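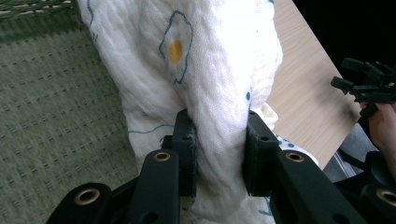
The fried egg print, my favorite of the set, with the green woven mat behind it.

I've been meaning to write up these muslin cloths since July, and every time I sat down to do it one of them was in the wash, or under somebody's chin, or draped over the back of a chair where I'd forgotten it. So I'm finally getting to it! They're the breakfast print muslins from Petitz, white with little blue drawings on them, and I bought mine through Mestance after going back and forth between these and a plainer set from Moura for far longer than any grown person should spend thinking about cloths.

Let me start with the egg, which is what sold me. It's just a wobbly blue outline with a small yellow yolk that sits a bit off to one side, and the line trails away at the bottom in a squiggle as if whoever drew it got called to the phone. I find it very cheering at six in the morning. There's blue dotting too, and the blue and yellow have both held up nicely at my house. I was worried about the yellow in particular (I once had a set of yellow napkins go the color of weak tea in one summer) but so far I can't see a difference between the cloth I use constantly and the one I keep back for guests.

Now the fabric. It's that crinkly, gauzy kind of muslin, soft right away, and it got softer after the first couple of washes. If you like a cloth that lies flat and looks pressed, I'll tell you now that you're going to be annoyed. Mine come out of the dryer wrinkled and they stay wrinkled, and when I fold them the corners never quite meet. I tried ironing one, just to see, and it looked flat and sad for an afternoon and then crinkled itself right back up. I've made my peace with it. They live scrunched in a bowl on the kitchen table now, and I grab whichever one is on top.

What do I use them for? They're sold for babies, and the baby in our family does get plenty of use out of them when she visits, mostly for drool and mashed banana. But I also lay one over rising dough, wrap bread in one, and dry my hands on whichever is closest. They soak up a spill pretty well for something so thin, though for a whole glass of milk I'd still reach for a proper dish towel. My Skosen towels are thicker and much better at that job, and they take forever to dry. The muslins I can hang over the oven handle after supper and put away before bed.

A few grumbles, to be fair. The stitching along the hem on one of mine started to come loose in a corner, and I had to put in a few stitches by hand. Banana stains need a soak (cold water, a little dish soap, leave it overnight). And they do shrink some the first time through, so don't buy them counting on the exact size on the label.

The listing had 283 reviews when I ordered, and I read far too many of them. The complaints were mostly about wrinkles, so at least I knew what I was getting into. I'd buy these again, and I already have my eye on a second set for my sister, who loves eggs even more than I do.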